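Bench notebook, October: sourdough crackers, the salt problem 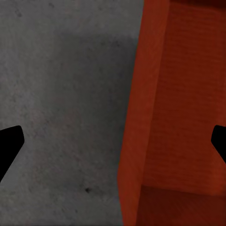
Render: flat gray on the left, the big orange-red block on the right.

Okay, picking this up where I left off before lunch. The crackers are still blistering on one side and staying flat on the other, and I've more or less stopped blaming the oven. Traian moved the rack down for me and we got exactly the same thing, just paler. So it's the dough, or it's me, or it's the way I'm docking it.

Savvas thinks I'm letting the discard get too old. He may be right! The jar I used this time was the one at the back of the Enthorpe fridge, the one with the masking tape label that only says "Wian's, ask" (I asked, Wian said go ahead, then wanted to know why I'd used all of it). It smelled sharp, nearly like nail polish, and the dough tore when I rolled it. The younger jar gave me a much stretchier sheet, but it also kept shrinking back on the tray, which is annoying when you've already cut your squares.

What I did, so somebody can repeat it: 1000 grams of discard in the big steel bowl, olive oil worked in by hand, then the flour in two additions until it stopped sticking to my knuckles. Rosemary chopped fine. Salt in the dough AND on top, and that's where the trouble started. I'd grabbed the Tovix flakes for the top, and they're lovely but they slide off the minute you pick up a cracker. Half of it ended up on the bench. Despina tasted one from the middle of the tray and said it needed salt, then had one from the corner and made a face and went to get water.

Ideas for the salt, none tested properly yet:

Brush with water right before salting. Did this on the last tray. It sticks much better but the tops went dull, and I miss the shine.

Brush with oil. Shiny, pretty, the salt still slides.

Grind the flakes a bit in the mortar first. Ultan's suggestion, and I suspect it's the boring right answer. I'll do it tomorrow with the rest of the younger dough (wrapped, middle shelf, PLEASE don't bake it).

Roll the salt in. I like this a lot in theory: salt the sheet, one light pass with the pin, then cut. The flakes did get crushed in a stripe down the middle where I leaned too hard, so it wants a lighter hand than mine. Wian has offered.

Back to the blistering. I rested 4 balls of dough under a damp towel and rolled them out one after another, and the last ones were clearly calmer than the first. Less spring back, flatter sheet, more even color once baked. So a longer rest is doing something. How long, I can't say, as I forgot to write down the time when I started (I know, I know). I've taped a pencil to the towel hook.

Docking: fork for some, the spiky roller for the rest. The roller is faster and looks neater, but the holes close up again in the soft dough and then you get those big domes that burn on top. With the fork I could really push through to the tray. My thumb is sore. If we're making these for the Platano tasting we are not forking every cracker by hand, so I'd like to try chilling the sheets before the roller goes over them. Traian says there's space in the lower fridge if I shift the pickles.

Flour note: the Chauke rye came in and it's coarser than the last bag, with a lot more bran in it. I swapped a scoop into the final batch and those were the best of the day by a mile. Nutty, very crisp, hardly any doming. They also went soft faster in the tin than the plain ones did, so I've left a handful out on the counter and another handful in a jar with the lid tight, and I'll eat one of each in the morning before coffee. Science!

Oh, and the tray with the warped corner needs to go. Everything slides downhill and that corner comes out nearly black. I put it on top of the cabinet and Savvas put it straight back in the rack.

To do: mortar the salt. Chill two sheets, leave two out, same roller on all of them. Feed Wian's jar and put a proper label on it. Ask Despina if she still wants a version with seeds, and which seeds, as all I can find is poppy and a very old bag of caraway.

Left the oven on low to dry the second tray, timer is set, 5:40.

Recent entries
Rye bran: sift it or leave it in
Pickle brine, third go
Which rolling pin and why I changed my mind
Olive oil swap in the flatbread
Cleaning out the Enthorpe fridge
Seeded loaf, notes from Ultan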